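Bretico: Collecting Two-Arm Kitchen Demonstrations on a Shared Tabletop
Final Project Report, Undergraduate Robotics Laboratory Course
Submitted Monday, October 28, 2024

Summary

This report presents the work of the Bretico student project, which ran in the teaching laboratory of the Dovell building. The project studied how the arrangement of a table affects the quality of demonstrations recorded on a pair of robot arms. A total of 426 demonstrations were kept after review. A policy trained on demonstrations with varied layouts completed more of its test trials than one trained on a single fixed layout, although it was slower to reach for the object. The report describes the work area, the recording procedure, the review rules and the test results, and lists several limits of the study.

1. Background and Purpose

Teaching a robot by demonstration requires many recordings of the same task. In student projects it is common to place the objects in the same positions every time, which makes recording faster and review easier. Earlier course projects at our laboratory followed this practice. Their policies often worked well on the day of recording and poorly a week later, after the table had been cleared and set again.

The project team was asked to find out whether a modest amount of variation, added on purpose, would reduce this problem without a large increase in recording time. The question was limited to tabletop tasks of the kind found in a home kitchen or a small bar: picking up fruit, moving a cup, and shifting a plate or tray. Liquids and heating were outside the scope of the project.

2. Work Area

Both arms share one long table with a brown surface. Operators stand next to a white side table, where the teach pendants are kept within reach. The layout of the objects was drawn from a set of written cards prepared in June. Each card names the objects to be used and the general area of the table in which each should be placed, but does not give exact positions.

Objects were chosen to differ in size, shape and surface. Clear and shiny items were included on purpose, as these are known to be difficult for a camera-based policy. Small round items such as lemons and limes were included because they may roll when touched by the fingers of the gripper.

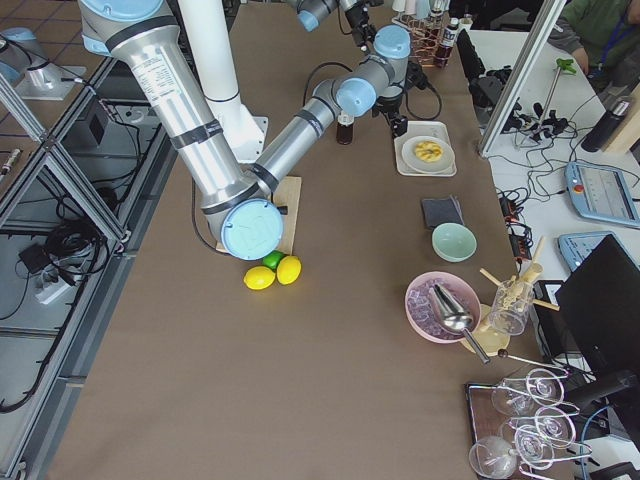
Figure 1. Work area with the gripper beside the tray and plate. Citrus fruit, the ice bowl and the glass rack are also on the table.

3. Recording Procedure

Demonstrations were recorded in blocks. At the start of a block, the operator drew a card, set the table and checked that both arms could move to their starting positions without contact. The operator then recorded the task several times, moving the target object by hand between recordings. In the fixed condition the object was returned to a marked point. In the varied condition it was placed anywhere inside the area named on the card, and the objects around it were also moved.

Recording was handled with Du, a small program written by the team. Du starts and stops all data streams together and asks the operator for a one-word result at the end of each attempt. It also stores the card number, so that every recording can be traced to its layout. An early version saved the camera and joint data with separate clocks. Those recordings could not be lined up with confidence and were set aside.

Camera views were checked before each block against a saved reference view. The check was simple but useful - a shift too small to notice by eye at the table was plain when the two views were compared on the screen.

4. Review of Recordings

Each recording was watched by a team member who had not operated the arms during that block. A recording was removed if the task was not completed, if an arm made unplanned contact with the table, or if the data contained a gap. Recordings with hesitation or a second attempt at the grasp were kept, provided that the task was completed. The team discussed this rule at length. It was decided that recoveries are useful training data and that removing them would give the policy a false picture of the task.

The most frequent reason for removal was an incomplete grasp. Objects placed close to the rim of the tray caused difficulty, as the fingers tended to meet the rim before they closed. Approaches that passed over crowded parts of the table also took longer, and operators chose different paths around the same items.
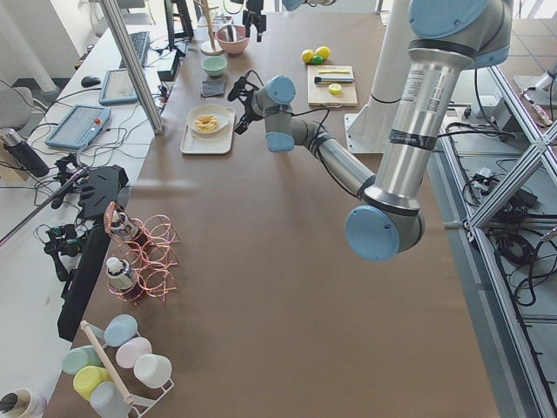

Figure 2. Gripper near the plate, seen with the bottle rack and the rack of pastel cups. A cutting board and two lemons lie farther back.

5. Training and Testing

Two policies were trained with the same network and settings. The first used only fixed-layout recordings and the second used only varied-layout recordings. The two sets were made equal in number by random selection from the larger set. Training was run on the Bukedar shared computer, and both policies were trained for the same number of steps.

Each policy was given 80 test trials. The table was cleared and set again before testing, using cards that had not been used for recording. The fixed-layout policy performed well when the target happened to lie near its marked point and failed in most other cases. It commonly moved to the old position and closed the gripper on nothing. The varied-layout policy followed the target across most of the area and showed its weakest results with clear glass.

The varied-layout policy also moved with more hesitation. It sometimes paused above the target before lowering, and in a few trials it reached the time limit in this state. The team believes that this behavior comes from the mix of approach paths in the data, but this was not tested separately.

6. Limits

The results apply to one table, one pair of arms and a small group of operators. Operator skill improved during the project, and the varied recordings were made later on average than the fixed ones. Part of the difference between the policies may therefore reflect better demonstrations. Lighting was not controlled, and window light changed during the day.

7. Recommendations for Later Projects

The team recommends that fixed and varied blocks be alternated from the first day, so that operator practice affects both conditions equally. Layout cards should be kept, with a separate set reserved for testing. Clear objects should be studied as their own topic. The cards, the review form and the source code for Du have been placed in the course archive for use by the next group.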